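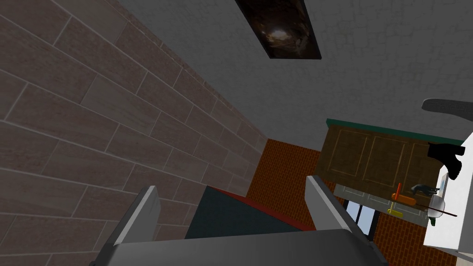 Kam-wah Tai has spent the summer comparing two grippers for Clovura, and most of that work has been done in a simulated kitchen. The first is a plain two-finger model. The second, from Stojanović, has three.

"We started in June with the two-finger one," she says. "It's simple and we know how it behaves. I run 200 grasps on each object, then change the wrist angle and run them again."

The camera rides on the wrist, so the room tilts whenever the arm does. Tai says that caused more trouble than the fingers. "At 30 degrees the software lost the edge of the worktop. We spent 8 days on that – far longer than I'd planned."

Her colleague Kastriot Tomić looks after the controller. He prefers the three-finger model for cups and bowls but finds it slow to close. "For flat things I'd still take two fingers," he says.

Five objects are left to test. After that the pair will repeat the runs on a real arm at the Ukcombe workshop, where Tomić expects the scores to drop. "They always do," he says. "I want to know by how much."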